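Agosto de 2019
Lorne MacLeod y Malte Wunderlich

Proyecto Fososance. Criterios de seguridad para la manipulación robótica en cocinas domésticas

El presente informe recoge la propuesta normativa elaborada en el marco de la asignatura de Robótica de Servicio. Su objeto es establecer un conjunto de reglas verificables para brazos manipuladores que operan en las proximidades de placas de cocción, ámbito en el que las normas consultadas ofrecen pocas indicaciones aplicables a la vivienda.

El trabajo se desarrolló en simulación. Se definieron 17 reglas, de las cuales 15 pudieron comprobarse de forma automática; las dos restantes requieren la valoración de un evaluador. En total se registraron 2884 ensayos. 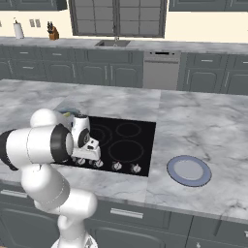 La regla cuarta fija una distancia mínima de 50 mm entre la pinza y cualquier zona de cocción que el sistema no haya identificado como apagada. La regla quinta limita la velocidad durante la aproximación a los mandos y exige una parada intermedia antes del contacto. Ambas se formularon tomando como referencia el cuaderno de prácticas Noguchi, del departamento, cuya redacción se consideró ambigua en lo relativo a los giros de muñeca – el texto no aclara si la distancia se mide desde el eje o desde la punta de los dedos. En esta memoria se adopta la segunda interpretación.

Todo ensayo debe conservar la versión del planificador, la semilla empleada y el motivo de cada parada. Los registros incompletos se excluyeron del análisis y figuran por separado en el anexo B.

Queda pendiente la revisión de la regla undécima, relativa a la presencia de personas junto a la encimera. El tutor solicitó una definición más estricta del término «presencia» – la versión corregida se entregará en septiembre, junto con las tablas completas de incidencias.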